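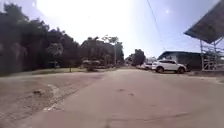
A paved road in full sun, with rough ground along its left side.

Burnlow Air and Neighbourhood Project
Progress report to the Arero Fund, November

Dear all at the Arero Fund,

Thank you, first of all, for your patience over the late start. We had hoped to have our air monitors up in Burnlow well before the summer, but the housing office wanted every bracket approved separately (a longer business than any of us had bargained for!), and we only got going once Eduardo Tiongson went down there one Wednesday with the whole bundle of forms and waited for a signature.

I'm very pleased to say that all 18 monitors are now running, split between Burnlow and the Zeleke estate. As you know, we want to find out whether tenants in the older rented blocks breathe dirtier air than homeowners up the hill, and how far that follows the lines of income and background we see in the census. It is too soon to give you an answer, and I would rather not guess at one, but the readings are coming in cleanly and we lost only one monitor to damp.
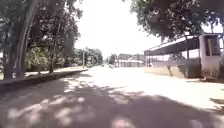 The doorstep survey has gone better than we dared hope. We set ourselves a target of 200 households and have reached 525, largely thanks to the tenants' group in Zeleke, who translated the questions themselves and then took them round in the evenings. People have been so generous with their time, and several asked for spare copies for their neighbours. Asthma and broken windows come up again and again, and we shall be adding a question on windows in the next round.

Ploltport is the part that has slipped. The school there has changed its head and we are still waiting for a new agreement, so the 20 pupil diaries we promised you will now come in the spring. The money set aside for them is unspent, and with your blessing we'd like to carry it over.

Do come and visit if you can. Eduardo is in the Burnlow office most mornings until eleven and would be glad to show you the readings.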